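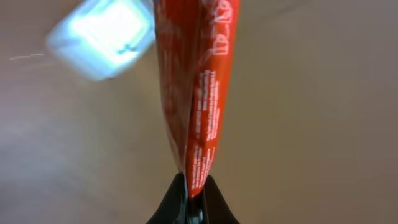 Stunska Falls

Stunska Falls is a stepped waterfall on the upper Jevell, best known for the long wooden walkway that climbs beside it and for the hot springs at the bottom. I've been going up there for years and I look after this entry, so forgive me if it reads a bit more like a letter than an encyclopedia!

Location and setting

The falls lie 38 kilometres inland from the harbour town of Zulex, at the point where the Jevell leaves the high moor and drops into the Qin valley. The whole drop is 116 metres, split over several steps, and the tallest single one is the Upper Curtain (which is the one on all the postcards, even though I think the middle pools are prettier). The nearest village is also called Stunska, which causes no end of trouble with bus tickets. If you want the waterfall, ask for Stunska Bridge. 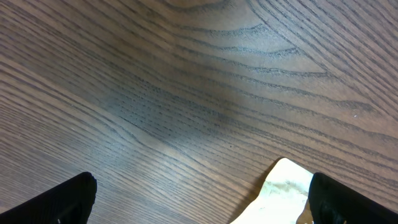 The rock at Stunska is banded, with thin dark layers running through paler stone, and the river has worn it into long curved shelves. From the lookout halfway up, the bands start off nearly side by side and then bend and spread apart as they go round the hill. It's quite hard to put into words, but look at the dark grain lines on the brown wooden tabletop in the picture, the way they curve and fan outward, and you've more or less got the view from the lookout. Go in low evening light if you can, as the layers show up far better then.

The walkway

The walkway starts behind the ticket hut and takes most people 80 minutes to the top, with benches along the way. I'm slow and I stop for sandwiches, so I allow myself the whole morning. The first stretch is easy and pushchairs manage it, but after the second bridge there are steps all the way and the spray makes them slippery. Proper shoes, please - I've seen people try it in flip-flops and it never looks like fun. 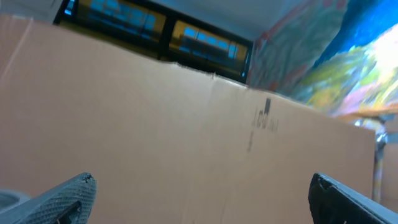
Cardboard panel with a small dark printed marking.

The springs

At the foot of the falls are three bathing pools fed by a warm spring. The largest is open to everybody and is included in the ticket, while the two smaller ones belong to the bath house and have to be booked at the desk. Bring your own towel. The changing rooms are basic, the lockers take coins only, and the bath house café does a very good plum cake when it hasn't sold out by lunch.

Getting there

Buses leave Zulex from the stand opposite the harbour office, and the ride up the valley is lovely if you sit on the left. Drivers can use the car park at Stunska Bridge, though it fills up early at weekends. The last bus down is earlier than you'd expect, so check the board when you arrive.

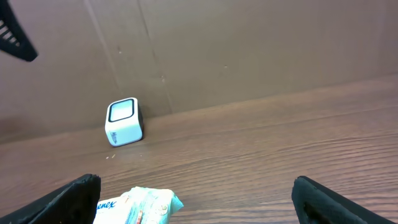 Wooden tabletop with a small white cube.

When to go

My favourite month is September, when the school holidays are over and the moor is still purple in places. Spring has the most water but also the most mud. The upper steps are shut whenever there's ice, and the lower path stays open all year from 10 in the morning.

Last updated Oct 19, 2018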